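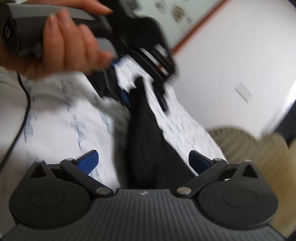
Notas para a fala de 18 de março de 2023. Tempo total: quinze minutos, mais perguntas.

Abertura

Começar sem agradecimentos longos. Dizer logo ao que venho: o método das garras manuais é bom para recolher demonstrações, e eu próprio o uso, mas a tabela principal do relatório Flistura não sustenta o que se tem dito dela nos corredores. Quem tem o relatório impresso pode abrir já na tabela dos resultados.

Lembrar que a tarefa parece modesta: uma peça de tecido passa de uma garra para outra e depois é dobrada. Quem já tentou ensinar isto a um braço sabe que o pano muda de forma a cada pega. Com cubos e canecas a conversa era outra.

O que foi feito

Quase 2,000 demonstrações, recolhidas em casas e não em laboratório. Duas garras por operador, uma em cada mão. A política foi treinada só com estes dados e depois passada para a bancada da Ternier, que tem dois braços e dedos do mesmo formato.

Resultado anunciado: 61 por cento de sucesso na passagem do pano. Fazer uma pausa aqui. Deixar o número no ecrã enquanto falo.

Três coisas que me incomodam

Primeira: a definição de sucesso. No protocolo, a passagem conta como conseguida se a segunda garra segura o tecido quando a primeira abre. Não se pergunta por onde segura. Um pano agarrado pelo meio, todo amarrotado, entra na conta tal como um agarrado pelo canto. Para dobrar a seguir, a diferença é enorme.

Segunda: a trajetória. Num gesto rápido, a garra que está mais longe da câmara sai desfocada, e o tecido tapa parte do que interessa. O método estima a posição relativa das duas mãos a partir destas imagens e da unidade inercial. O relatório dá o erro médio. Eu queria o erro no instante da passagem, que é quando ele conta. Pedi essa distribuição à equipa da Jitaru em novembro e recebi outra vez a média.

Terceira: os fundos. Lençóis com padrão, paredes, tapetes. Diz-se que a variedade das casas faz a política generalizar. Talvez faça. Mas a avaliação foi toda na mesma bancada, com a mesma luz, e daí não se tira conclusão nenhuma sobre generalização. (Se alguém levantar a mão neste ponto, responder já, não deixar para o fim.)

O que o Nkrumah Quartey encontrou

Ele repetiu a avaliação em Trolunton com um critério mais apertado: a pega tem de ficar a menos de 3 centímetros de um canto. Não vou mostrar a percentagem porque o ensaio é pequeno e eu não quero fazer o mesmo que estou a criticar. Digo apenas que desceu, e que desceu mais nos tecidos escuros e moles. O Nkrumah desconfia da perceção. Eu desconfio mais da sincronização entre as duas garras - discutimos isto há meses e ainda não temos o ensaio que nos separe.

O que eu aceitaria como prova

Avaliar pela dobra completa. Publicar os vídeos das falhas, todos. Separar os resultados por tipo de tecido. Treinar uma vez com metade das casas e mostrar a curva, mesmo que saia plana.

Fecho

Reconhecer o mérito: recolher dados assim é rápido e dispensa ter um robô em cada casa. Voltar à tabela, apontar a nota de rodapé onde se excluem as tentativas com perda de rastreio e perguntar à sala quantas foram. Passar às perguntas.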